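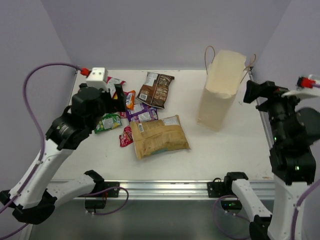 **What should you burn in a backyard fire pit if you want to sit close to it?** Dry hardwood, split small, and a lot less of it than you think.

I came to this the smoky way. My first pit was a cheap steel bowl from a garden center in Zukolville, and I fed it whatever was lying around the yard: apple prunings, half a pallet, a log so green it hissed at me. Everybody moved their chairs. Then they moved them again, because smoke follows people (it really does, your body blocks the air coming in and the smoke drifts toward the gap). By eight we were all in the kitchen with the window shut.

So last July I decided to get good at it, and I've been a bit of a bore on the subject ever since.

The wood comes first. I buy mine from Salgado, a yard out past the grain elevator where they stack oak and ash under a long tin roof and let it sit for two summers. It costs more than the bundles at the gas station and it's worth every cent! Knock two pieces together and they ring. Wet wood thuds. I own a moisture meter too, and I like to see it read 19 or lower before I bring a piece anywhere near the patio, but I was getting decent fires off the knocking test long before I bought the thing.

Then there's the pit. Mine now is a Furnier, a deep round one with a double wall and a ring of holes under the lip. Air warms up between the walls and comes out at the top, where it burns off a good share of the smoke. It gets hot, and I mean hot: the outside will mark a plastic chair leg if you let one lean on it (ask me about the green chair). A neighbor of mine swears by her Ullesthorpe, a squat cast iron basin on three feet, and I'll admit hers looks better. Iron holds its warmth for ages after the flames drop, so she's still out there with a blanket when I've gone in to do the dishes. It also weighs a ton and rusts if you leave water sitting in it, so she tips it after every rain and rubs it down with cooking oil.

How you build the fire matters more than I wanted it to. I put the fat splits on the bottom, thinner ones crossed over those, kindling on top, and I light the top. It feels completely backward! The flame eats its way down slowly and the smoke has to pass through it on the way out. Once it's going I add one split at a time, and I never pile wood above the air holes.

Some stuff I keep out of it altogether: painted boards, anything pressure treated, glossy cardboard, and last fall's leaves, however tempting the heap looks.

As for where it goes, I keep mine well clear of the fence, on gravel, with no branches hanging over it. Check your town's rules as well. Ours wants open fires out by 11, and there's a bucket of water by my back step from the first warm evening until the frost. The ashes stay in a lidded metal can for a few days, and then they go on the compost, a thin sprinkle at a time.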